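Kavberg Edge-Glued Maple Board, Large: Review

Print this page | E-mail this article

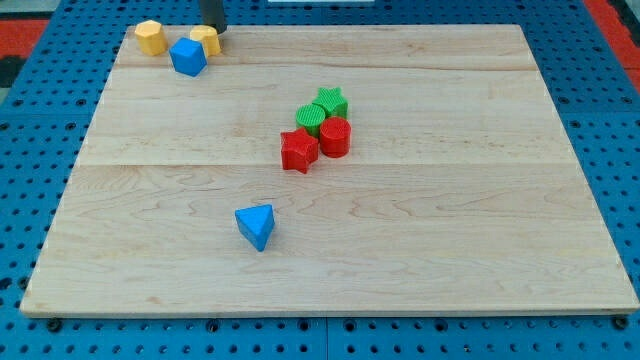
Kavberg sells its maple board in one thickness and two finishes, oiled and bare. I bought the bare one in June and have used it as a bench top for small work and, with the other face up, as a pastry surface. This review covers flatness, joint quality, finishing and how it compares with the Oduvex board at a similar price.

Construction

The board is edge glued, with the planks running the long way and the face grain up. Face grain shows knife marks sooner than end grain and dulls an edge a little faster. It is also lighter for its size, cheaper, and much easier to flatten again with a hand plane. For a board this large I consider face grain the correct choice. An end-grain slab of the same area would be hard to lift into a sink.

Kavberg does not state the glue type on the label. The leaflet says only that it is food safe once cured. The seams are tight. I drew a fingernail across every one of them on delivery and could not feel a step. After a summer of use one seam near the middle can be felt faintly in humid weather and disappears when the air dries out. That is normal movement for maple and does not indicate a failing joint.

Flatness

A steel straightedge laid corner to corner showed light under one end on arrival. A 2 mm feeler stack would not go in, so the error was smaller than that, but the board did rock on a stone counter. I stood it on edge in a ventilated room for a week, turned it daily, and the rock was gone. Buyers with a stone or steel counter should expect to do the same, or put a thin rubber mat under it. On a slightly soft surface the problem does not appear.

Finishing

The bare version is sanded to a grade that feels finer than most boards in this class. It still needs raising and resanding. Wipe it with a damp cloth, let it dry overnight, sand lightly with the grain, and repeat once. Oil then goes on evenly. I used Skendunero board oil, which is plain mineral oil with some beeswax, and applied four coats over several days. Coverage was better than the tin suggests. Streaked areas of the grain take oil faster than the plain areas and look patchy until the second coat. Do not try to correct this by adding more oil to the pale parts.

The edges come with a very small chamfer. It is too small. A few passes with a block plane made the board more comfortable to carry and less likely to chip at the corners.

Comparison

The Oduvex board is heavier and has rubber feet, so only one face can be used. It stayed flat from the first day. Its seams were less consistent, with a glue line visible on two of them, and the factory oil smelled stale. Kavberg's board is reversible, and for me that settles the matter. Maksymiv Supply stocks both and will take either back within 25 days if it is unoiled and in the carton. Read the return terms before you open the oil. Once a coat is on, only a split or an open seam qualifies.

Price

I paid almost 100 dollars with shipping. The oiled version costs more and saves perhaps two evenings of work. Anyone who owns sandpaper should buy the bare one.

Faults

No finger grooves on the ends, so the board is awkward to pick up from a flat counter. The leaflet recommends oiling "regularly" and gives no interval; monthly has been sufficient here. The carton has no corner protection, and mine arrived with one corner slightly crushed. It sanded out.

Recommended, bare finish only.

Print this page | E-mail this article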